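Solline tabletop arm kit, 67 days in

Posting this between other stuff so forgive the shape of it. A few people asked after my unboxing note whether the thing was worth keeping. Short version: yes, mostly, with grumbles. Longer version follows.

What you get. The arm, the gripper, controller box, power brick, a bag of hardware, a printed quick start that is four pages and wrong on page three. No work surface, no blocks, no markers. You print the markers yourself or buy the add-on pack. I bought the pack through Wendstead and it came in a separate shipment, eleven days after the arm. Annoying when you've cleared a whole weekend for setup.

Setup. First power-on was fine. Homing was fine. Then the firmware updater hung at the same spot over and over. Fix, if you hit it: use the short USB cable in the box, not your own long one. Don't ask me why. Support knew about it, wasn't in the manual. After that it took me an evening to get the first move out of it, and most of that was me reading joint limits in the wrong units.

The software. Two ways in. There's the drag-the-tiles editor, which is ok for showing people and gets old fast, and the Python library, which is what you want. Library is small and readable. Function names are sensible. Error messages are not - you get a number, and the list of numbers lives in a PDF on a different site. I printed the page and taped it inside a cabinet door. Toshio Nishimura wrote a little wrapper that swaps the numbers for words and shared it on the user forum, get that before you do anything else.

Calibration. This is where the time goes. The routine walks the arm around and wants a marker it can find, and if your lighting shifts you do it again. I now redo it every morning, 10 minutes with coffee, and stopped fighting it. If you skip it the error creeps. You'll see it first at the far side of the work area, grabs landing off to one side, then everywhere. Matte print for the markers. Glossy ones gave me fits under the ceiling light.

Gripper. Better than I expected at this price. Closes evenly, doesn't buzz when holding. The pads are soft and pick up dust, wipe them. Cylinders are easy. Hex pieces are easy if you get the angle right. Stars are miserable, the fingers land on a point and the whole piece spins. I ended up adding a rotation step before every star pickup and that helped a lot, still not perfect. Anything wedge shaped wants to slide out when you squeeze it. The gripper isn't to blame for that I guess, but the kit's own sample program includes a wedge so somebody at Solline should of tried it.

Noise. Quieter than my printer. There's a whine from the base joint at slow speeds that my partner hates and I stopped hearing in the first week.

Speed. Leave it at half. Full speed is for videos. At full the arm overshoots a bit and shoves whatever is next to the thing you wanted, and then your neat pile isn't a neat pile.

The sorting demo. It's the thing most people will run first, so a few words. Ships with the library, sorts by color or by shape, you pick. By color it's solid out of the box. By shape it needs work. Pieces spread out go fine, pieces packed up against each other confuse it, and it'll sometimes treat two touching blocks as a single lump and go for the middle. There's a setting for minimum gap, it's buried, called sep_min or something close to that. Turn it up and the arm nudges things apart before picking. Slower but it finishes. 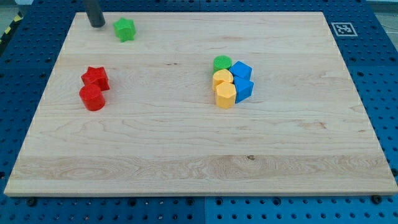
Fivberg, 5/31/26

Shape sorting again today, on the maple board, bolted down to the blue pegboard. Marker sits on the pegboard past the back right corner. The green star off by itself at the back is the kind of piece the demo likes. The bunch toward the center right, green and yellow and blue all jammed together, is the kind it doesn't. Red star and red cylinder are close enough to each other to be a bother too.

About the board: maple looks great but the grain is a mixed blessing. Wavy figure near the front edge and a few dark flecks. Plain white melamine would be the smarter buy. I like the wood so I'm keeping it. Bolt it or clamp it, whichever, just don't let it float. Mine slid a hair in the first week and I blamed the arm for two days.

Support. Wrote in three times. Yuzuki Ichikawa answered two of them same day, useful, no script reading. The third one sat for 12 days and then closed itself. So, mixed.

Versus the Ha arm, which I had on loan before this: Ha is stiffer and the docs are better, costs a good deal more, and the gripper is extra. If you're running it all day get the Ha. For a bench at home or a classroom I'd go Solline and spend the difference on spare pads and a decent lamp.

Would I buy it again - yeah. Not the marker pack though, print your own.

Will update in July if the base joint gets worse. Cable routing is its own post, dont get me started.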